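Rorkdale Public Library District
Board of Trustees
Minutes of the Regular Meeting
3 January 2026

6 min read

1. Call to Order

The meeting was called to order by the President at 10 a.m. in the lower reading room of the Main Branch. A quorum was present. The Clerk noted that the notice of the meeting had been posted at all branches as required by the bylaws.

2. Approval of Agenda and Prior Minutes

The agenda was approved with one change, moving the report on the Vũ bequest ahead of the circulation policy. The minutes of the previous regular meeting were approved with a correction to Item 7, in which the name of the bindery had been misspelled. The correct spelling is Pumov.

3. Public Comment

A resident of the north side asked that the book drop at the Mill Street Branch be emptied on holidays. She stated that returns had been left on the step on two occasions. The Director replied that a holiday pickup had been tried in the past and dropped for cost, and that she would look at it again. A second resident spoke in favor of keeping the large-print shelves near the front entrance. No action was taken on either comment.

4. Director's Report

The Director reported that the heating repairs at the Main Branch had been completed and that the final invoice was under review. The contractor has been asked to return to balance the registers in the periodicals room, where staff continue to report uneven heat. The annual report to the state is in preparation and will be brought to the Board before it is filed.

The Director also reported on the children's room project. The design has been settled except for the finish of the long activity table, the shelving color, and the location of the return cart.

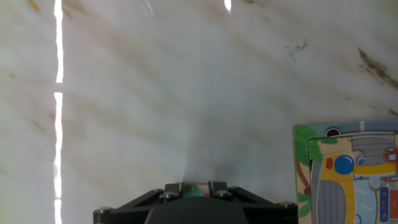 The Board discussed the activity table at some length. The question before the trustees was whether to keep the painted tops now in use at the branches or to adopt a lighter, easier-to-clean surface for the new room. Several trustees were drawn to a pale top with a marble-like pattern, with soft gray shading and faint beige and light brown veins. It was observed that a slightly glossy finish of that kind gives back a good deal of glare under strong light, and that it shows small markings and stains plainly. The Director stated that the new room has west windows and that the lighting plan would need to be read together with the choice of surface. The trustees asked for a matte sample before any order is placed.

On a motion duly made and seconded, the Board voted to defer the choice of table surface to the next regular meeting. The motion carried.

5. Report on the Vũ Bequest

The Clerk reported that the estate has confirmed the bequest and that the papers have been returned signed. Under its terms the funds are to be spent on materials for readers under the age of 10 and may not be used for furniture, salaries, or building costs. Counsel has advised that puzzles, games, and similar items that circulate on a library card fall within the meaning of "materials." Items that stay in the room are less clear, and counsel has asked to see a list before giving an opinion.

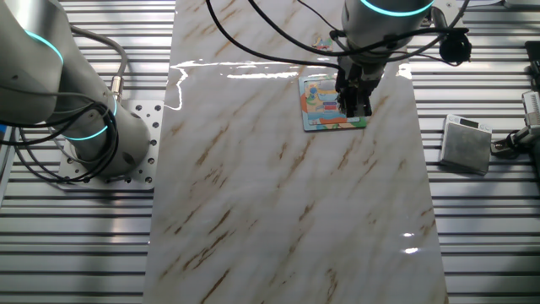

The Board directed the Director to prepare that list in two parts, one for circulating items and one for items kept in the room, and to send it to counsel before the end of January. It was further directed that the bequest be carried as a separate line in the monthly statement. One trustee asked whether a bookplate would be placed in items bought with the funds. The Director said that the family had asked for a plain plate with the surname only, and that proofs would be shared when received.

6. Circulation Policy, Section 4 (Puzzles and Games)

The Board took up the proposed revision to Section 4 of the circulation policy. The present text treats a puzzle or game as a single item and requires the borrower to pay the full replacement price when any part is missing. Staff reported that 322 puzzles and games are now held across the district and that 60 of them are out of circulation with one or more missing pieces. Under the present text these sets can be neither lent nor discarded without Board approval.

The revision would allow a branch to lend an incomplete set if the missing part is noted on the lid, and would replace the full charge with a small fee per part. It would also permit branches to combine two incomplete sets of the same title. The Flomby matching sets, which are sold with spare cards, would be exempt from the fee until the spares are used up.

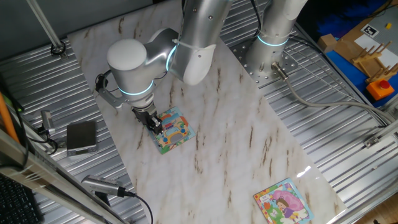 Rakiya Edet said that the fee per part would still fall hardest on families who borrow the most, and that in her view a lost card should carry no charge the first time. She asked that the record show her support for the rest of the revision. She added that the wording on the lid should be in large type, so that children can check the set themselves before taking it home.

Following discussion, the revision was amended to waive the first fee in each calendar year for any household. The amended revision was adopted by voice vote. It takes effect upon posting.

7. Financial Report

The financial report was received and placed on file. The Board approved payment of bills as listed, with the exception of an invoice from the bindery in the amount of $272, which was held pending delivery of the repaired atlases.

8. Other Business

The Clerk reminded trustees that annual disclosure forms are due and that blank copies are available at the front desk. The President asked that requests for agenda items be sent in writing.

9. Adjournment

There being no further business, the meeting was adjourned on a motion duly made and seconded.

Respectfully submitted,
Clerk of the Board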